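NOTICE TO FORMER RESIDENTS OF ULOVLEY

The Office of Submerged Districts wishes to advise that the water level at Rennie Reservoir will be lowered during July for repairs to the outlet tower. Parts of the former township of Ulovley are expected to be exposed. Persons who held a residential address in the township at the time of its closure in 1971 may apply to enter their former premises for a period not exceeding 25 minutes.

Applications should be made in writing to the Listness office. The applicant must state the street, the number of the house and the names of all persons who lived there. Children born after the closure are not eligible, but may wait at the barrier. Chairs will be provided.

The following is the record of Application 24, kept in accordance with the Office's procedures.

The applicant, Mr Remo Pichler, attended the Listness office shortly after nine in the morning. He gave his former address as 2 Drado Street and supplied a rates notice in his father's name. The officer on duty compared the notice with the township plan and found that the plan showed no such number. Drado Street began at 4. The lot beside it was marked as a garden.

Mr Pichler was informed of this. He replied that he had slept in the garden, in that case, for eleven years, and that it had had a very good stove. The officer recorded the remark and referred the matter to the Deputy Registrar.

It is the policy of the Office that where a plan and a resident disagree, the plan is to be preferred. The policy was adopted when the plans were new and most of the residents were angry. The Deputy Registrar considered that it remained sound. She also considered that the rates notice bore the stamp of the former council, that the sum shown had been paid in full, and that a council did not as a rule collect rates on a stove. She granted a conditional entry. The condition was that Mr Pichler be accompanied by an officer, who would note whether there was a house.

The party went down by the old quarry road at a quarter past two. The mud had dried enough to bear weight along the kerbs. The church had no roof, as was already known. The trunks of the plane trees were standing in their rows and had turned the colour of slate. Mr Pichler walked ahead of the officer and did not need to be shown the way.

At Drado Street the officer observed a low wall, a step, and behind the step a floor. He measured the floor. There was a hearth at the northern end, with the iron plate still in it. He wrote in the field book that a structure was present, and then, as the form required a yes or a no, he wrote yes.

Mr Pichler asked whether he might go in. The officer said that he believed he was in already. Mr Pichler said that he was on the step, and that his mother had not liked people to come further than the step without being asked. He stood there for some time. The officer, who had been instructed to keep to the schedule, looked at his watch and then put his hand in his pocket.

"Come in," the officer said finally. There was no provision for it.

Mr Pichler wiped his boots and went in. He walked to the hearth, then to a corner, where he bent down and laid his palm against the wall at the height of a small child. He did not explain this and was not asked to. He then sat on the floor with his back to the hearth. He asked the officer whether the lake would be put back. The officer confirmed that refilling would begin once the repairs were complete. Mr Pichler said that was all right, he had only wanted to see that the door was shut. There was no door. The officer noted that the resident was satisfied as to the door.

The party returned to the barrier after 40 minutes. The overrun was entered in the book and attributed to the condition of the road.

The plan of Ulovley has since been amended. The garden has been removed from Drado Street and a dwelling drawn in its place, in pencil, pending approval. The Deputy Registrar has asked that the pencil not be inked until Mr Pichler has been consulted on the position of the stove.

Applications for entry are now closed. Former residents who were unable to attend may request a copy of the field notes for their street.

Recent stories
The Ferryman's Leave of Absence
Minutes of the Last Lighthouse
A Correction to the Map of Winter
Lost Property, Upper Level
The Inspector of Wells

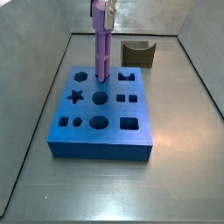
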